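Sunee Petchrat started cutting rubber stamps in February two years ago, when a set she wanted went out of print. She works at her kitchen table in Otholm and sells under the name Nudberg.

Her newest sheet has 60 small images, all drawn to fit a matchbox. There are shop awnings, a row of mailboxes, and a baker with three hats. The sheet costs $8 unmounted.

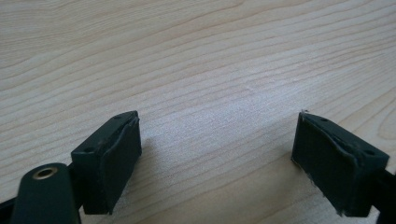
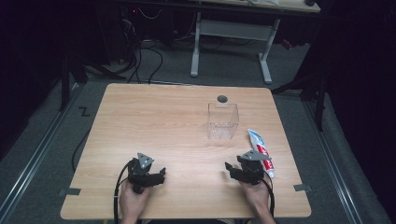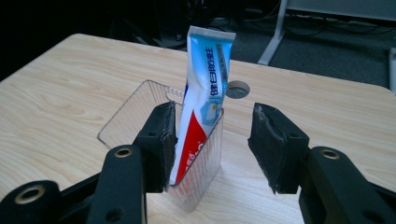

Petchrat draws everything at twice the final size and shrinks it on a copier. Fine lines fill in with pigment ink, so she tests each design with dye ink first, then with Meltix embossing powder.

Roel Timmermans, who stocks the line at his shop, sold 715 sheets last year. Most buyers make cards. A few build whole streets out of matchboxes and send him photos.

The next sheet is a train station. The clock is giving her trouble, and she has redrawn the numerals twice.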